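Bollthorpe Workplace Guides
Home > Guides > Floors and cabling

Clearing and rerouting loose cables on a glossy office floor

Applies to: open rooms with a hard, glossy floor, a freestanding table, and wheeled chairs
Time required: 40 minutes, plus overnight cure for adhesive clips
Level: basic

This procedure covers low-voltage leads, network cables, and plug-in extension cords in a room where furniture gets moved often. It does not cover fixed wiring. Anything that requires opening an outlet box or a wall plate is a job for an electrician.

The photos are from the Ruvidora room, which has a dark floor, a curved counter along one side, and a table standing clear of it.

Materials

Hook-and-loop cable ties, reusable
Adhesive cable clips, 5 mm opening, for single thin leads
Low-profile floor cover, Puraso or similar, with a non-marking base
Under-table cable tray or basket, clamp type
Isopropyl alcohol and lint-free wipes
Two microfiber cloths
Masking tape and a permanent marker
Tape measure
Flashlight

Do not use duct tape on a glossy floor. It leaves a residue that shows as a matte stripe on a dark finish, and removing it with a scraper will scratch the surface. Gaffer tape is acceptable for a single day.

Step 1. Set the lighting

Thin cables are hard to pick out against a polished surface, particularly black on dark. Recessed ceiling lights reflect in the floor as bright spots, and a lead lying across one of those spots can disappear from standing height. Turn on all of the lights, walk the floor once in each direction, then repeat the walk with the flashlight held low and aimed across the floor.

Check what is overhead before choosing a route. In a tall room, dropping power from the ceiling means a long unsupported run and access equipment to install it. Note the position of air conditioning units as well. A hanging lead in the path of the supply air will sway. 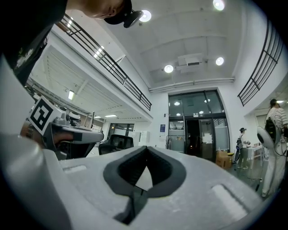

Double-height ceiling with round recessed lights and a white air conditioning unit. Overhead drops were ruled out for this room.

With the ceiling ruled out, the choices are along the base of the counter, along the wall, or across the floor under a cover. Take them in that order of preference.

Step 2. Trace and label

Shut down any equipment on the table that should not lose power suddenly. Then take one cable at a time:

a. Start at the device end and follow the cable by hand to its source. Do not pull it toward you. A tug at one end can drag a small device off the table.
b. Wrap a flag of masking tape near each end and write the same code on both flags. A letter for the table and a number for the cable is enough (P1, P2).
c. If the cable has a free plug at one end and nothing attached at the other, unplug it, coil it, and remove it from the room.
d. If the cable is in use, measure the straight distance between its two ends and write that down next to its code.

Inspect the jacket while tracing. Flattened sections are usually caused by chair casters. Replace any cable with exposed shielding, a split jacket, or a plug that feels loose in its molding. Tape is not a repair.

Step 3. Clear the floor

Move the chairs first. Five-star bases catch loops of cable easily, so lift each chair clear of a cable and set it down on the far side. Park the chairs together at a point where none of the proposed routes pass. Cushions can come off the chairs for the duration of the work.

Unplug all remaining cables and lay them on the table or the counter. The floor should now be clear between the counter and the table legs.

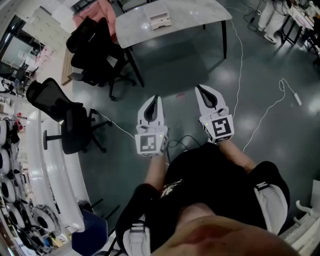
Black and white cables on the floor near the marble-patterned table, with mesh chairs to the left.

A cable that curls when laid down has been stored too tightly or has been twisted in use. Straighten it before rerouting. Hold one end, let the other end hang free, and run a dry cloth down its length. Repeat until it hangs without turning. If it still curls after several passes, replace it with a new one of the correct length.

Step 4. Clean the route

Wipe a strip wider than the floor cover along the whole route, first with a damp microfiber cloth, then with a dry one. Where adhesive clips will be used on the counter base or table frame, finish with isopropyl alcohol and wait until it has evaporated completely. Test the alcohol on a hidden patch first. Some coatings haze.

Peng-type spray polishes leave a film that adhesive will not hold on. If the floor or counter has been polished with one of these, clean the strip twice.

Step 5. Fit the table side

Clamp the tray to the underside of the table or to its frame. Keep it at the end nearest the power source. On tables with metal legs, bring all cables down one leg only and secure them with hook-and-loop ties at the top, middle, and bottom. Leave enough slack above the first tie for devices on the table to be turned or lifted.

Check the load rating of the power strip against the total of everything plugged into it. The strip used here is limited to 2000 W. Do not plug one strip into another.

Excess length goes in the tray, folded in a loose figure eight and tied once. Do not coil it on the floor behind the leg.

Step 6. Run the floor section

Follow the counter base as far as possible, then cross to the table leg at a right angle by the shortest path. In the Ruvidora room the crossing measured 222 cm. Cut the cover to the full crossing length so that no bare cable shows at either end.

Lay the cover flat with its slot up, press the cables in without crossing them, and close it. If it will not close, there are too many cables in it. Use a wider profile.

Keep power and network cables in separate channels where the cover has them.

Step 7. Test

Reconnect in order of label code and power up one device at a time.
Roll an empty chair over the cover in both directions. The cover should not shift.
Push each chair through its normal range at the table. No caster should touch a cable.
Turn the lights on and repeat the walk from Step 1.

If robot vacuums are used in the room, run one with the furniture in its usual place and watch it at the cover. Some models will not climb the edge and will leave the far side uncleaned. Mark the cover as a boundary in that case and clean each side separately.

Maintenance

Recheck clips the next morning and again in February and August. Replace any clip that has lifted; reused adhesive pads do not hold. Peel off tape flags that have gone soft and rewrite them.

Temporary cables brought in for a single task should be removed at the end of it. If the same temporary cable comes back more than twice, add it to the tray and route it properly.

Related guides
Caster types for hard floors
Removing adhesive residue from glossy surfaces
Clamp trays and thin tabletops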